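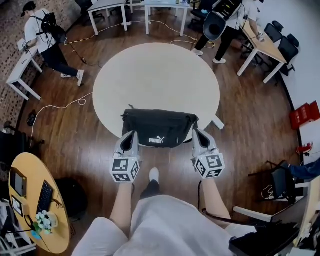
Black PUMA messenger bag on the round white table, zipper along the top edge.

Starklow Bag Notes

README, last touched Mon 6 March

Hi, and welcome to the folder! This is my running catalogue of everyday bags: messenger bags, totes, daypacks, a few pencil-case-sized things that I'm still arguing with myself about. It started as a single spreadsheet called Bilerell (my old name for the whole project, and you'll still see it in some file names, sorry) and grew into what you've got now, which is one table, a stack of text notes and a short guide to how I empty, flatten and pack each bag.

There are 58 bags in the current version. 28 of them are messenger bags, so yes, it leans heavily one way. I like messenger bags. If you want a balanced survey of the world's luggage you'll need to look elsewhere, or send me your backpacks.

What's in the folder

bags.csv is the main table, one row per bag.
notes/ holds a plain text file for each bag, written while I had it in front of me. Some are two lines long and one goes on for pages (the grey canvas tote with the lining that comes adrift, you'll know it when you get there).
packing/ has the packing trials, one file per trial.
pearce_words.txt is the list of words I use for parts of a bag. Pearce is just the name of the list. Read it before you get cross about what I call a gusset.
old_bilerell/ is the November version, kept as it was. Please don't mix rows from there with rows from bags.csv, the colour column changed completely between the two.

The columns

bag_id: a short code. No meaning in the letters.
type: messenger, tote, daypack, sling, pouch or other.
colour: the main outside colour in ordinary words. Black, navy, grey, tan. I gave up on charcoal. Every time I used it I'd pull the same bag out a week later and write down black.
closure: zipper, flap, snap, drawstring, open. A bag with both a flap and a zipper gets both, separated by a slash.
lettering: whatever is printed or stitched on the outside, copied as it's written, capitals and all. The black bag up top has PUMA in this column. Blank means I looked and found nothing, while a question mark means there's something there and I can't read it.
flat_empty: yes, no or sort of. This is the one people ask me about, so there's a bit more on it further down.
loops: any little handle or strap loop besides the main strap. Free text, and a bit messy.
width_cm and height_cm: measured empty and lying down, along the widest and tallest parts, strap not included. I use a soft dressmaking tape, so treat the last half centimetre as a suggestion. A few rows are blank where I'd handed the bag back before I'd measured it.

About flat_empty

A bag gets a yes if it lies down on a table with nothing in it and stays down. Thin messenger bags mostly manage this without any help. A no goes to anything with a stiff base, a frame or so much padding that it sits up like a loaf of bread. Sort of is for bags that go flat once you've squashed them and then slowly puff up again while you're making tea.

My way of doing it: open every closure, turn out every pocket, shake the crumbs over the sink, close everything again, then lay the bag front panel up with the strap tucked underneath. Press from the middle outwards. If you've got a short loop at a top corner, let it stand up, it won't hurt anything and forcing it down just puts a crease in the webbing. I did this wrong for the first 40 rows (I was pressing before closing the zipper, which traps a ridge along the top) and had to go back and redo the lot. All fixed now.

Tables matter more than I expected. A big round table is lovely for this, you can walk all the way around it and there's no corner to catch the strap on. Pull the bag up to the near edge so you're not leaning. My own kitchen table at home is a narrow thing and I've knocked more than one tote onto the floor.

The packing trials

Each trial takes one bag and one set of stuff. The two sets are called Day and Jornotance. Day is a paperback, a water bottle, a pencil case, a jumper and a lunch container. Jornotance is the overnight version, which adds a toiletries bag, pyjamas, a charger and a pair of thongs (the footwear, for anyone reading from Canada).

For each one I wrote down the order things went in, whether the bag closed at the end, and what I'd do differently. Order is the fun part! The jumper first and the bottle last works in nearly every daypack and hardly any messenger bag, where the bottle wants to be at one end standing up, or it rolls to the lowest point and drags the whole thing sideways.

There are 40 trial files. Not every bag has one. The pouches obviously don't, and I stopped doing Jornotance with slings after the seam incident in the notes for sling_c.

Things that are a bit off

The type column is my opinion. A few bags could be a messenger or a sling depending on how long you wear the strap, and I went with however it was set when I picked it up.

Colours were written down under indoor lights, mostly in the evening. Navy and black are the pair I trust least.

Condition isn't recorded at all. I meant to add it and then couldn't settle on what counts as worn. If you need it, the notes usually mention fraying or a sticky zipper, so a text search will get you partway.

Straps. I've got nothing sensible on straps. Next version, maybe.

Using it and adding to it

Use it for whatever you like, and a mention of Starklow Bag Notes somewhere would make my day. If you're adding a bag, copy an existing row, fill in what you can and leave the rest blank. Please don't guess the measurements. Put a text file in notes/ with the same bag_id, even if all it says is "brown, smells of oranges" (there is already one that says exactly that).

Totes with zippers are especially welcome, I've only got a couple and they're both beige.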